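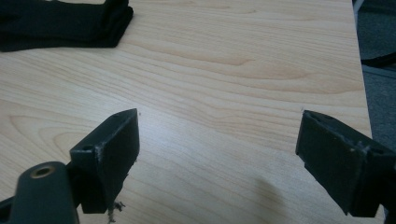 Drurnari Pet Water Fountain: Frequently Asked Questions
Last updated Thu 3 July

Which animals is the fountain suitable for?
Cats and small to medium dogs. It is not suitable for rabbits or ferrets, as both will chew the low-voltage lead where it leaves the base.

Where should I put it?
On a flat, hard floor, away from the food bowl and out of direct sun. Sunlight speeds up the growth of algae in the tank. Leave enough slack in the lead for the plug to sit higher than the water line.

How often does the filter need changing?
Once a month for one cat. For two or more animals, or in a hard water area, change it every 2 weeks. Rinse a new filter under the cold tap until the water runs clear. A little black dust in the first rinse is carbon and is harmless.

Can I use Vidora filters?
The round Vidora filter is the same width but slightly thicker, and the lid will not close fully over it. Use part 356 only.
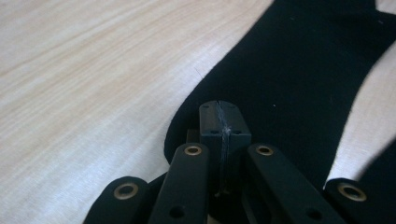 The foam pre-filter around the pump is a separate part. It catches hair before it reaches the pump and can be washed and used again until it starts to tear. Squeeze it out in plain water. Do not use washing-up liquid, which stays in the foam and makes the water froth.

The pump is humming. Is it faulty?
Usually not. Check the water level first. If it is below the MIN line, the pump draws in air and becomes noisy. If the level is correct, unplug the fountain, lift out the pump, pull off the front cover and remove the small wheel inside. Hair wound round the shaft is the usual cause. Clean the shaft and the recess with a cotton bud, then refit the wheel and cover.

The pump has stopped altogether.
Unplug at the wall for ten minutes and try again. The pump cuts out when it runs dry and will not restart until it has cooled. If it still does not run, order spare pump 2703.

Can I put the parts in the dishwasher?
The steel top tray, yes, on the upper rack. The tank and lid are plastic and will warp. Wash these by hand in warm water.

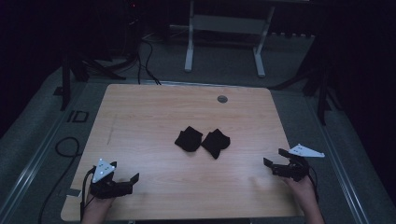

Limescale on the tray can be removed with one part white vinegar to three parts water. Leave for half an hour, then rinse twice. The same mixture may be run through the pump in a bucket.

My cat will not drink from it.
Leave the old bowl in place beside the fountain for the first week, with the flow set to low. Some cats prefer the pump switched off to begin with. Do not take the old bowl away until you have seen the cat drink from the fountain.

Does the mains adaptor come with it?
Yes, for units sold from June onwards. Earlier units came with a USB lead only. Any USB plug rated at 5 V and 1000 mA or above will do.

How do I make a claim under the guarantee?
Write to Domnica Toma in the spares department with your order number and a short note of the fault. Do not send the fountain back until you have been given a returns number.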